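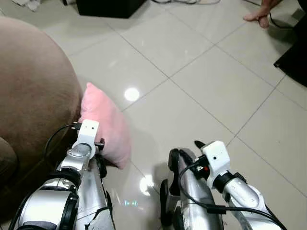 How often should you pick everything up off the floor and clean the tile properly? Every two weeks works for us, with a quick sweep in between when the crumbs start to show.

I used to sweep around things. The cushions stayed where they landed, the small stuff collected against the furniture, and I cleaned whatever was left over. Then in December I moved a chair and found a line of gray dust behind it as thick as a shoelace. Since then the floor gets cleared first.

Cushions go first. They take up the most space and they pick up whatever is under them, so I shake them out on the back step before I put them anywhere. The pink one is the worst for this. It holds hair like a brush. Lejla Hodžić gave it to us when she moved out of her place on Hatlow, and the cover doesn't come off, so I go over it with a damp rubber glove. It takes a few minutes and it works better than the lint roller did.

After the cushions I go around the edges and pick up the odds and ends. I don't sort them on the floor anymore. Everything goes in one bag and I sort it at the table afterward with a cup of coffee.

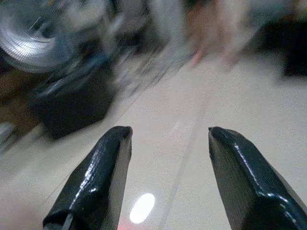
Once the floor is clear I sweep from the far wall toward the door, then mop. I set a timer for 20 minutes and usually have a little left over. Pale tile hides dust pretty well but it shows every streak, so I use less soap than the bottle says and wring the mop hard. Dirceu Portela, who laid tile for years before he retired, told me most people are mopping with dirty soap. He was right — I cut it to half a capful and the film was gone after 2 rounds.

The grout is another story. I do it on my knees with an old toothbrush and baking soda paste, one section at a time, and I stop when I'm tired of it. Last time I got through 18 lines before lunch. The part by the door needs it again already.

Furniture I only move every other time. I put felt pads on the legs last year and they slide fine, but the pads collect grit and then you are sanding your own floor, so check them while you're down there. I replaced four this month.

Cushions go back last, after the tile is dry. I still have to find a spot for the things in the bag. Right now it's hanging on the doorknob.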